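Notebook, kitchen handling bench
17 December 2024

Equipment plan for next year, before the numbers go to Đức. Writing it down here so the reasoning is in one place and we don't end up arguing from memory in the spring.

Where we stand

We have one arm, one gripper and one wrist camera. The arm is fine. I went through the fault log and every stop this fall was ours: a bad waypoint, a cable tie left too tight, one e-stop hit with an elbow. No case for a new arm and I'm not going to make one.

The gripper is a different matter. The finger pads are the wide flat ones that came with it, and we've been using them on everything, including things they were never meant to hold. The camera is good enough for finding an object and poor for judging contact, especially on shiny metal.

Money

Left over from this year: 2,341. That has to be committed before the books close in December or it goes back to the general pot. Next year's amount isn't settled, and Aarne thinks we should plan as if it will be flat. So the list is in two parts, what we buy now and what waits.

Quotes in hand

Stava, finger set. Two pairs of swappable fingers plus the mounting plate, 1,277 delivered. One pair is narrow with a shallow curve for round bars and handles, the other is flat with a softer face. They bolt to the flange we already have. I asked twice about the bolt pattern and got a drawing the second time. It matches.

Fokier, complete gripper. A nicer unit, with force reading at the fingertips. The price is more than we have left even before the adapter, and it would need its own controller box in a cabinet that is already full. Not this year. I asked them to keep the quote open and they said they would send a fresh one when we're ready.

Rudus, wrist camera with a short working distance. They still owe me a price. The person I spoke to wanted to sell us a lighting kit with it, and I said no to that until we have tried what we've got with the ceiling lights turned down and a diffuser over the bench.

Lý, a small shop that cuts and prints pads to order. Đức has used them before for a fixture. They would make custom pads for our present fingers at a low cost per pair, but each change of shape is a new order and a new wait. Good as a backup if the Stava fingers don't suit the small handles.

What the fingers have to do

Aarne wanted this spelled out before he signs anything, which is fair. The job list for next year is lids, pots, pans and boxed goods, in that order. The boxes are no trouble with the pads we have.

Lids are the hard part. A knob on top is a small target, and the present pads are much wider than it needs. Coming straight down over it, the fingers have to open wide enough to clear the knob and still stay off the dome. I want the narrow pair for this.

Side handles are the second problem. Curved plastic on thin wire brackets gives you very little straight surface to close on, and I don't want to load the wire sideways. The curved face on the narrow Stava pair should sit better there. If it doesn't, that is the moment to call Lý.

For the pot body itself, flat pads are acceptable if they're soft. Polished steel against a hard pad is a poor match, and I would like something with more grip so we can close with less force.

Bench items, cheap but needed

Rack clamps. The wire rack can shift if something pushes on it from the side, and a shift of one square is enough to spoil a taught position. Two clamps, the plain screw kind.

Matte spray or dulling film. For calibration only, on a spare lid. Not on anything that has to go back to the kitchen.

Cable sleeve for the wrist. The old one has a split at the elbow end. I have taped it, and the tape is fine until January.

Labels for the spare parts drawers. I know. But I spent 27 minutes looking for the M4 screws and they were in the drawer marked fuses.

Not buying

A second camera fixed above the bench. It comes up at every planning meeting. It would help with finding things, which already works, and would do nothing for contact, which doesn't. Also the mount would be in the way of the cabinet door.

A tool changer. Swapping fingers by hand takes four bolts. When we are swapping often enough that the bolts annoy us we can talk about it again – and I expect that will be late next year at the earliest.

Extra cookware. Đức offered to order a matched set. I'd rather stay with odd pieces. The point is to handle what people have at home, and a matched set would make us look better than we are.

Test piece for accepting the fingers

We agreed to use the steel pot with the domed lid, on the wire rack. It has the black knob on top, a black grip on each side and a shiny wall, so it covers most of what is written above in one object. Pads for comparison are the current wide ones.

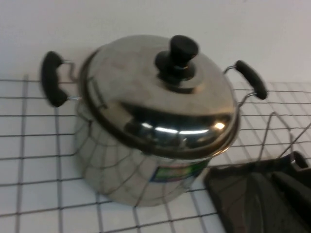 Acceptance steps

1. Fit the narrow pair, check bolt torque, re-teach the tool center point.
2. Lift the lid by the knob, hold, set it back down. Same approach each time, no nudging by hand.
3. Grip one side handle, lift just enough to unload the rack, lower. Then the other handle.
4. Fit the flat soft pair and grip the pot wall, at the lowest force setting that holds.
5. Repeat 2 to 4 with the pot set down at an angle.
6. Write down the force setting and the finger opening for every grip, including the failed ones.

If step 2 or step 3 fails with the new fingers, we order pads from Lý and leave the rest of the plan alone.

Open points

Does the 1,277 from Stava include the spare bolts? The drawing lists them, the quote doesn't.

Rudus price. If there's no answer before the books close, the camera moves to next year's list and the remainder goes to clamps, sleeve, film and a first pair of pads from Lý.

Aarne to confirm who signs while he is away. Đức to check whether delivery in January still counts against this year's money if the order is placed in December. He believes it does. I want it in writing before I send the Stava order.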